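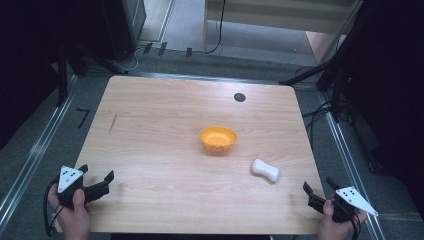
Figure 4. Layout with the orange bowl and the white bone on the square table.

4. Two Objects on a Square Table

4.1 Materials

The layouts in this part of the study use very few things, and we think that is where much of their charm lies. Each one pairs a container with a small item that can be picked up in one hand, set out on the same square wood tabletop. All the objects come from the Pronder set, which we put together for the earlier shelf study (Section 3) and have kept adding to. The set leans heavily on things people have words for. A bowl is a bowl to almost everyone. A bone is a wonderful item for this kind of work: it has a name that a four-year-old knows, it has two ends that look alike, and it has a clear long axis, so that a writer can say which way it lies as well as where it lies.

The orange bowl is small, round and shallow, and its sides flare a little. The bone is white, with rounded knobs at the ends. In the layout of Figure 4 the bowl sits near the middle of the table and the bone lies lower and to the right, at a slant. We will call this layout BB-1. It gave us more to think about than any other, and most of this section is spent on it.

The table itself deserves a few words. We had used a plain white board in the shelf study, and the location phrases it produced were rather flat: "in the middle," "on the right," "near the edge." A real tabletop has grain, corners and hardware, and it picks up marks. The one used here has a round black grommet toward the upper right and a thin dark streak on the left part of the surface. We left both as they were. This was the best decision we made in the whole project, for reasons that Section 4.4 takes up.

4.2 Task and writers

Fifty-five adults took part, all recruited through the community reading room at Leltport. Each writer was given the printed layouts one at a time, in a booklet, and asked to write down where things were so that a friend with the same objects and the same table could set them up to match. No limit was put on length. Writers could use as many or as few sentences as they liked, and they were told that spelling did not matter.

There were 18 layouts in the booklet. Page order was shuffled for every writer, with one constraint: two layouts with the same container never followed each other. In pilot work, people who met the orange bowl twice in a row tended to write "same as before, but," a lovely economy in daily life and a headache for coding. The shuffle cured most of this. The few cases left over were kept in the data and tagged.

Sessions ran through September in the late afternoon. Writers sat where they liked. We had worried that people would find the task dull, and the comment sheets were a very happy surprise. Several writers asked to take a blank booklet home for their children, and more than one had sketched a little map in the margin before writing a word. The maps are being studied separately and are not part of the counts given here.

4.3 Coding

The booklets yielded 1373 usable sentences. A sentence was usable if it named at least one object or surface feature and placed it with respect to something else. "There is a bowl" was dropped, while "there is a bowl in the middle" was kept. Sentences were then split into location phrases, giving over 3000 in all, and every phrase was coded with the Irau scheme, revised for use on flat surfaces.

The revised scheme asks first what is being placed, and calls this the figure. It then asks what the figure is placed against, the ground. A ground can be the table as a whole, a part of the table such as a corner or an edge, another object, a mark or fitting on the surface, or the writer's own body ("the side closest to me"). Finally it asks whether the phrase gives a direction, a distance, a facing, or some mixture. Facing is the new category. The older scheme had no place for it, as it was made for cups and boxes that look much the same from all sides, and the bone forced our hand at once.

Two coders worked through all the phrases separately and then met to settle their differences. Most of the disagreements fell into one narrow group: phrases such as "just off the bowl," where it is hard to say if the writer means a direction or only a distance. We gave these a double code. Readers who would like to split them differently can do so from the coding sheet in Appendix B, where every double-coded phrase carries an asterisk.

4.4 What writers did with the bowl and the bone

The first thing to report about BB-1 is how strongly people agreed on the order of telling. The bowl came first in nearly all the booklets. It is the brighter of the two, it is close to the middle, and it makes an easy anchor. Once the bowl was down on paper, the bone was placed against it: "below it and over to the right," "down from the bowl toward the right-hand side." Only a handful of writers started with the bone, and those who did found themselves reaching for the table edges, then starting over when they got to the bowl. We could see the crossings-out.

Clock language turned up far more often than we had expected. A number of writers treated the round bowl as the face of a clock and put the bone between the four and the five, or simply "at about four." No layout with a square container drew out a single clock phrase. We find this delightful. The shape of an object seems to offer its neighbors a way of being placed, and people take up the offer without being asked to.

Facing was where the writers worked hardest. The bone rests on a diagonal, one end toward the upper left and the other toward the lower right, and there are many good ways to say so. Some wrote that it "slants down to the right." Some compared it to a backslash, with one writer adding a small drawing of the key. Others used the corners of the table as targets and said which corner each end was heading for. And a sizable group treated the bone as though it had a front, writing that it "points up toward the bowl." The two ends of a bone are alike, so any front it has is lent to it by the writer. In every case where a front was lent, it was the end nearer the bowl.

We had expected the two surface features to be mentioned now and then as scenery. They did real work. The grommet, being round and dark against pale wood, was used as a ground again and again: the bone was "on the same side as the hole, but much lower down," and the bowl was "left of the hole and nearer to you." Names for it varied a good deal ("hole," "black circle," "cable hole," "the plug thing"), yet no writer seemed to doubt that a friend would know what was meant. The streak was used less, mostly by writers who had already used the grommet and wanted a second fixed point on the opposite side. They called it a scratch, a scuff or a pencil line, and one called it "the mark that looks like an eyelash." A few of these writers went on to place the bowl between the two, and their versions are among the most exact in the collection.

Distance was handled loosely throughout. People wrote "a little way," "a hand's width," "not far." Very few tried inches. When they did, the numbers differed widely from one booklet to the next, and we did not attempt to score them for accuracy.

4.5 Comparison with the Mizuno layouts

Three of the layouts repeat arrangements from the Mizuno booklet, our own earlier series named for the street where it was drawn up. These had been line drawings on a blank square. Setting the same arrangements on a wood surface made the written versions longer, and nearly all of the added length went into grounds. Writers did not pile up adjectives for the objects or say the same thing twice. They found more to hang a location on, and they used it.

The gain is clearest for items away from the middle. On the blank square, an object in the right-hand part was placed against the edge or against the other object, and that was all. With a grommet close by, a third option opened up, and many writers used it together with one of the other two. Phrases with two grounds were the exception in the line drawings. On the wood table they are an everyday matter.

One point still puzzles us. The grain of the wood, visible over the whole tabletop, was hardly ever mentioned. We had been nearly certain that writers would say the bone lay across the grain or along it, as a carpenter would. It may be that pale grain reads as background to most people, or that only those who work with wood have the phrase ready. A follow-up with writers from a furniture class is planned, using the same bowl, the same bone and a darker table alongside this one.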